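About us

Hello, and welcome to Trasmont! I'm Kyung-tae Seol, and I look after the rulebook here, a grand way of saying I write down how we do things and then nag people until they do them. We test robot arms in simulation before anyone lets them near a real room. Our first rule is the oldest one: every run starts with the gripper open and empty, and you write down what's within reach before you move a joint.

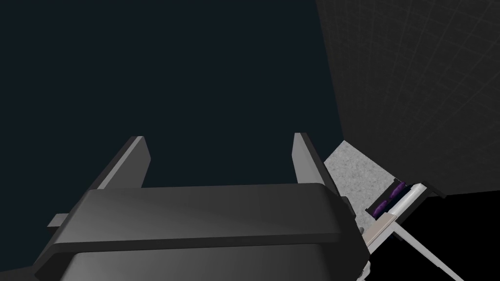 Celtell asked us once whether a written rule like that was worth the bother when a script could check it. Fair question! We do both now. The script checks, and a person signs.

Our second rule is about views. If all you can see from the wrist is a wall and some dark, you stop and look again (I've broken this one myself, in April, and had to redo 300 runs).

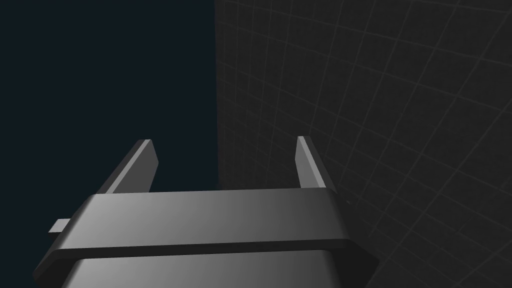 Jaws open, nothing held: a wrist view from our test rooms

Then there's logging. We keep every run, good or bad, and the archive stands at 2,176 of them. Failed runs get the same file name pattern as the good ones, so you can't quietly lose them, and whoever ran the test adds a line in plain words 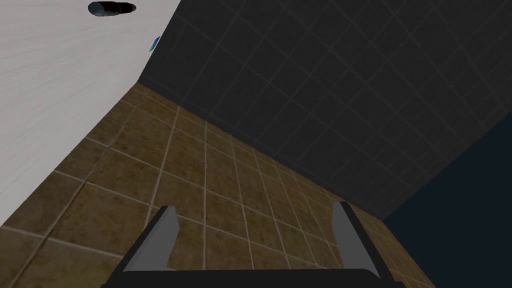

before they go home. "Arm went funny" doesn't count. Tell me which joint, how fast, and what you'd told it to do. Our friends at Takutura borrowed this rule and made it stricter, with a limit of 600 characters, and I'm a bit jealous of that.

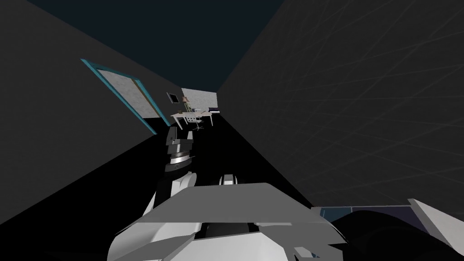 WORKING WITH US

We share the full rulebook, known in the office as Kang, with any team that asks. It was last revised on September 18, 2024. Write to me if you spot a gap, I do like those emails!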